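各位好，又到了交进展的时候。上一份是四月写的，那会儿我们还在纠结头戴设备的带子为什么老往下滑，现在总算可以聊点正经数据了。写得有点散，你们挑着看，要填表的那部分我另外发。

先说总数。截至2021-09-24，Avska这条采集线一共入库803段家务示范，都是在真实住家里录的，第一人称视角，双手操作。计划书里写的是年底前把“移动家具”这一类补到200段，目前还没到，差的主要是椅子和小凳子，桌子反倒够了。原因说出来有点好笑：大家一听“移动家具”就去搬大件，觉得搬椅子太简单，不值得录。我后来把任务单改了，椅子单独列一项，拉出来、推回去、转个方向、挪到墙边，各算各的，这才慢慢有人录。

参与的住户现在是19户，比春天多了8户。新加进来的大多是Tusholm那边介绍的，房子普遍不大，过道窄，东西多，我特别喜欢！之前在Nenuvside的样板间录的那批，地面干净得能照镜子，每把椅子都摆得端端正正，模型学得飞快，一放到别人家里就傻眼，连椅背和旁边的栏杆都分不清。这事我在上次会上抱怨过，就不再展开了。总之从七月起，样板间的录制停掉了，预算挪到住户补贴上，这笔调整你们批过，谢谢批得那么快。

再说标注。我们现在每一段都切成小段，标手什么时候碰到东西、什么时候离开、手抓在哪个部位。手抓的部位是这个季度新加的，加得很痛苦，因为一开始大家写法五花八门，“椅背”“靠背上沿”“椅子顶上那根横的”，其实说的都是一个地方。后来定了一张词表，统一叫“顶横档”，旧的标注也回头改了一遍，改了将近两个星期。现在两个人分别标同一段，对不上的情况少多了，剩下的分歧基本都在“推”还是“拉”上面。起手那一下光看单独一张画面真的很难判断，得往前往后多看几秒，所以我们规定方向只能看完整段以后再填，不许截一张图就下结论。

设备方面，头戴相机换了轻一点的支架，戴半小时脖子不酸了（我自己试的，我脖子不好，很有发言权）。角度也往下压了一些，之前录回来的东西老是只有手指尖，前臂完全看不见，训练的同事意见很大。压下来以后两只手基本能留在画面里，代价是远处的东西少了一点，这个我觉得划算。
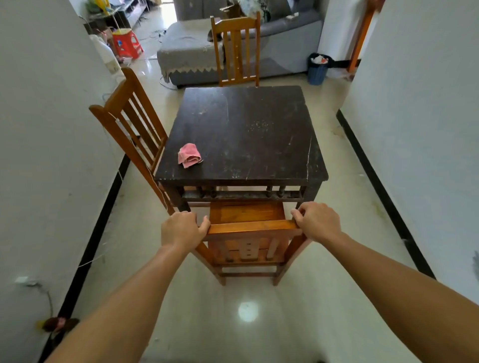 另外一个跟角度有关的老毛病是反光。住户家里很多是亮面瓷砖，灯一开，地上就有个亮斑，早期的分割模型会把它当成一个物体，还挺自信的。现在我们不要求住户关灯或者铺垫子，就这么录，反光的片段单独打个标签，训练的时候保证每一批里都有。Thomas（就是我们那个抓取策略模型，名字不是我起的）上个版本在这类片段上掉分很明显，新版本还在跑，结果出来我单独发一封邮件，不想现在先报个半生不熟的数字，回头又要更正。

钱的事情简单讲两句。住户补贴花得比预计快，因为新增的人家多；存储反而省了，我们把重复的空走片段删掉了，一个人在屋里走来走去找东西的那种，留几段意思一下就行。两边一抵，总额没有超。明细表在老地方，文件名没改，改了我怕你们找不到。

接下来到年底，我打算做这几件事：把椅子这一项补满；每户至少回访一次，换个时间段录，白天录过的晚上录，晚上录过的白天录；再把桌上有杂物时挪家具的片段多收一些，毕竟谁家桌子也不是空的。隐私那边也还有活，屋里的照片、快递单上的地址都要遮，自动遮挡漏得有点多，目前还是靠人过一遍，慢，但是我不敢省。

有件事想请你们帮忙拿个主意：有几户问能不能把自己家的录像拷一份留着。我个人觉得可以，同意书里没写不行，但也没写行。你们要是有现成的说法，发我一份，我照着改同意书，下个月回访的时候正好一起签掉。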